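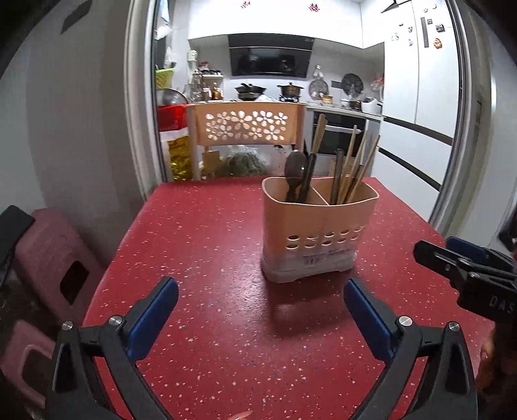

Clekness hand gripper, blue pads fitted, with the cutlery caddy from the table-clearing task.

Kit > Club and classroom > Hand-held grippers > Clekness

Search the kit pages Go

Reading time: 4 minutes

Clekness hand gripper for robot clubs

We love this one. The Clekness is a gripper you hold and work yourself, with two black arms and a flat padded jaw on the end of each, and it has become the first thing we put into the hands of anyone joining a robotics class. You do a job with it, the job gets recorded, and the recordings go on to teach the arm back at the club. Pupils who have never written a line of code can be adding useful runs on their first Wednesday, and they get a proper feel for what a robot is up against when all it has is two jaws and no fingertips!

The page is written for the Kevon student project, where teams teach a small arm to help in an ordinary home, but everything on it applies to any club using the same gripper.

What comes in the box

Clekness gripper, assembled
One pair of blue jaw pads, fitted
One spare pair of pads
Hex key for the arm joints
Wrist strap
Printed task cards, 20 in the set

The recording unit and its lead are sold separately, as many schools already have one from the Garg starter kit. Both the older and newer Garg units fit.

Using it for the Kevon tasks

The task cards go from dead easy (push a sponge across a table) to really quite cheeky. Cutlery sits somewhere in the middle and it's the one our testers kept going back to. Chopsticks are brilliant for this. They lean on each other in the caddy, they roll when you let go, and a bundle of them standing well above the rim gives you plenty to grab but makes it surprisingly hard to take just one. Spoons want a different approach: come in at the handle, close gently, lift straight up.

A few things we've picked up along the way:

Open the jaws fully before you reach in. Half-open jaws knock the neighbours over.
Go slower than feels natural. Quick runs look great and teach the arm very little.
Move the caddy between runs, and turn it now and then.
Record in real kitchens and dining rooms if families are happy with that. A tidy club bench is fine for practice, but an arm trained only on a tidy bench gets lost the moment there's a rice cooker and a stool about.
Keep the fumbles in a separate folder and don't bin them. Older teams like to use them for the "what went wrong" part of the write-up.

Kevon entries need 3,000 runs per team by the July deadline. That sounds a lot, and it is, but shared out over a term it goes by faster than you'd think, especially once people start racing each other (see above about going slower).

Ages and group size

Suitable from age 9 with an adult nearby. We suggest one gripper to 4 pupils: one working it, one resetting the table, one watching the recording and one keeping the log. Swap often. Hands do get tired, younger ones in particular.

Pads

The blue pads are the standard grade and they suit wood, plastic and most metal cutlery. Wipe them with a damp cloth after each session and let them dry before the gripper goes back in its bag. Shiny patches mean it's time to change them, so peel off the old pair, clean the jaw face and press the new ones on firmly. Leave overnight before use.

Arm joints

Check the screws at the joints every few weeks. They should be snug with no wobble, but if the jaws feel stiff you've gone too far, so back them off a touch.

Goes well with

Futico tabletop clamp, for resting the gripper between runs
Garg recording unit
Clekness spare pads, pair
Kevon log book, spiral bound

Borrowing before buying

Clubs can borrow a Clekness for half a term. Send us your club name, the age of your pupils and which tasks you fancy trying, and we'll put you on the list for the next one back.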